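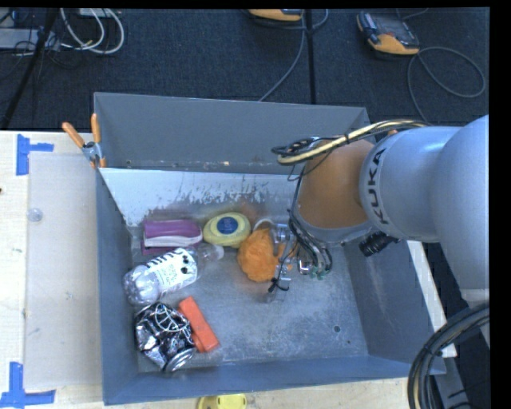

箱の中の雑多な物をロボットにつかませる「ビンピッキング」で、つかみ損ねた記録のほうを主役にして学習させる手法が発表された。開発したのは、ロボット企業Vulltonと研究グループBemowの共同チーム。手法の名前は「Nambiar」という。名前だけ聞くと何のことやらだが、中身がとにかく面白い!

ビンピッキングの学習では、うまく持ち上がった動作を大量に集め、それをまねさせるやり方が広く使われている。ところが実際に動かしてみると、成功例ばかり見て育ったモデルは、思わぬところで同じ失敗を何度も繰り返す。箱の壁際に寄った物、透明なボトル、つぶれた缶のように形の読みにくい物がその代表格だ。チームはここに目をつけた。失敗した動作を捨てずに残し、「どの時点で、どうずれたか」を短いラベルとして付け直して、次の動作を選ぶときの手がかりにしたのである。

学習に使ったのは3000回分の把持動作。このうち1232回が失敗の記録で、これまでの手順ならほぼ丸ごとごみ箱行きになっていたデータだという。失敗のラベル付けは、手先にかかる力の変化とカメラの画像を突き合わせて自動で行う。人が一件ずつ映像を見直す必要がないので、データを追加するたびに作業が膨らむこともない。これは現場で使う側にとってかなりうれしい点だろう。

実験は、深さのある金属製の箱にボトル、箱形の物、メッシュのボールなど、硬さも形も違う物を混ぜて入れ、KUKA製のアームで取り出すという内容だ。並べ方は毎回変え、物どうしが触れ合う配置や、斜めの壁にもたれかかる配置もわざと混ぜている。評価では2395回の試行を行い、成功例だけで学習させた同じ規模のモデルと比べた。差がいちばんはっきり出たのは壁際の物だった。比較対象のモデルは、手先が壁に近づきすぎて動作を打ち切ることが多かったが、Nambiarを使ったモデルは進入の角度を変えたり、いったん物を箱の中央側へ寄せてからつかみ直したりした。

この「寄せてからつかむ」という動き、実は手本の中には一つも入っていない。壁際での失敗を避けようとするうちに、押す動作とつかむ動作が自然につながったらしい。チームも当初は偶然だと考え、条件を変えて同じ配置を試し直したそうだが、やはり同じ動きが出た。記録映像では、ボトルの底を軽く押して向きを変え、胴のあたりをすっとつかむまでが途切れずに続く。何度でも見返したくなる動きだ。

計算の重さも気になるところだが、次の動作を決めるときに候補を2段階で絞り込む仕組みになっていて、最初の段階で見込みの薄い候補をばっさり落とす。そのため、研究室にある普通の計算機でも待ち時間はほとんど気にならないという。

もちろん課題も残っている。薄いシート状の物や、ほかの物の下に深く潜り込んだ物はまだ苦手で、力の変化が小さいために失敗の種類をうまく見分けられない場合がある。また、今回の実験は1種類の手先だけで行っており、吸着式など別の方式の手先に付け替えたとき、失敗のラベルをどこまで使い回せるかは確かめられていない。

チームは失敗ラベル付きの動作データを「Wovovix」という名前でまとめ、6月に公開する予定だ。ラベル付けのプログラムも一緒に配布し、ほかの研究室が手持ちの失敗データに同じ処理をかけられるようにする。ディスクの奥に失敗の記録をため込んでいる研究室は少なくないはずで、そこからどんな動きが出てくるのか、今から楽しみでならない。公開後は、物が動いている状態でのピッキングにも同じ手法を試すという。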